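Fokdale bench notebook, 8th October
Wrapping and holders, carried on from the last page 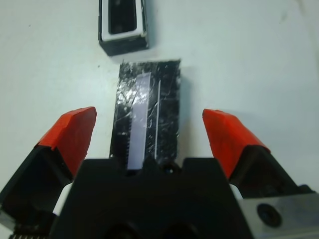 I've been putting off writing this up because I wanted a proper answer about the wrapping first, and I haven't got one, so you're getting the half answer instead. The Jeltlow film is still the best of what we've tried for looks, and still the worst for getting on flat. The black goes glossy and lovely on the roll and then the minute it's round a flat block it creases, and every crease shows up as a little white line you can't rub out (I tried a thumbnail, a spoon and a warm cloth, don't bother with the spoon).

So, the flat pieces. Cut length this time was 31 cm off the roll, which left me enough to fold under at both ends, though I made a pig's ear of a couple of the top edges and they're ragged. Scissors drag on this stuff. The Cistik blade was much better but it was blunt by the third piece and I couldn't find the box of spares. If you've moved them, please move them back!

Pale strips: I like them running the long way, starting a bit below the top edge. Started right at the top they lift, and then you pick at them, and then it's all over. One wide strip is plenty. I did wonder about a narrower one as well but it looked fussy on the piece I tried, so I peeled it off again.

Holders next. We have 3 of the small Kourkoulas ones with the black inset and the white rim, and I do think they're nicer than the clip sort. The trouble is the fit. A bare block drops in with no fuss, a wrapped one wants persuading, and if the film has bunched at the corner it won't go at all. I wrapped one with a single layer and no overlap down the long side and it went in with a push, so that's what I'd do from now on. Measured the overlap on the old ones and it was over 10 mm, far too generous, my own fault from back in April when I was worried about it all peeling.

The white table needs a going over, by the way. The scuffs don't wash off (had a go, gave up) but the sticky bits do, with the orange stuff from under the sink.

To do:
Find the blades or order more
Try the matt film, there's a short end left on the shelf
Rewrap the two with the bunched corners
Ask Cistik if they do the strip in a roll of 1000, we get through it at a silly rate
Labels on the holders, bottom face, small ones

Kettle's furred up again too. I'll do it tomorrow.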